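Workshop notebook, July, started 8:40

Continuing with the glaze test for the Ultberg order. Yesterday's tiles came out of the kiln this morning at 96 degrees, a little early, but I did not hear any pinging.

Batch C is the same recipe as batch B, only the feldspar is changed from the old bag to the Zernine one. I wanted to see if the pinholes come from the material or from my firing. Result: pinholes on both, fewer on C. So the feldspar is part of the problem, but I think the larger part is the bisque. I looked in the kiln log and the last bisque went up too fast in the middle, the gas had no time to leave the clay.

Weights for C, dry: 2,115 g total, then water until the hydrometer was happy. I sieved it two times. The second time almost nothing stayed on the mesh, so once is maybe enough if the bucket was mixed the evening before.

Top temperature in the log is 1,222. The cone was bent a bit more than I like, so the sensor reads low again. To whoever fires next — please trust the cone and not the display.

Color: the green is good on the white clay. On the Skulov clay it goes brown at the rim, and where it is thin it looks dirty. I would not offer this combination to Ultberg. They asked for 187 pieces and all must match, so I vote for the white clay only.

11:15. Mixed a small cup of C with 2 percent more silica against the crazing. Dipped 23 tiles, three seconds each. I wrote the numbers on the back with iron oxide, because last time the pencil burned away and I had to guess.

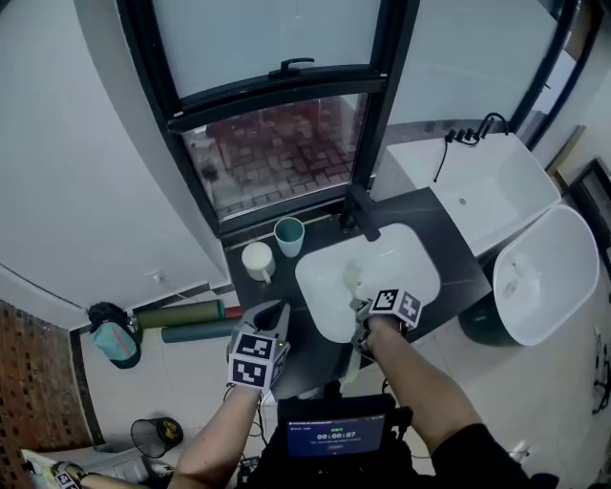
The tiles with two dips are on the lower shelf, the ones with one dip on top. Do not change the places, the lower shelf is colder and I want to compare it with the June firing.

Still open:
bisque again, slower, hold one hour at 900
ask Doãn if they still sell the finer silica
new thermocouple, the old one has a crack in the sleeve
crazing test with hot and ice water — only after the tiles rest two days

16:30. Kiln loaded, lid closed, starts at six tomorrow morning. The bucket of B is kept for now, label on the lid.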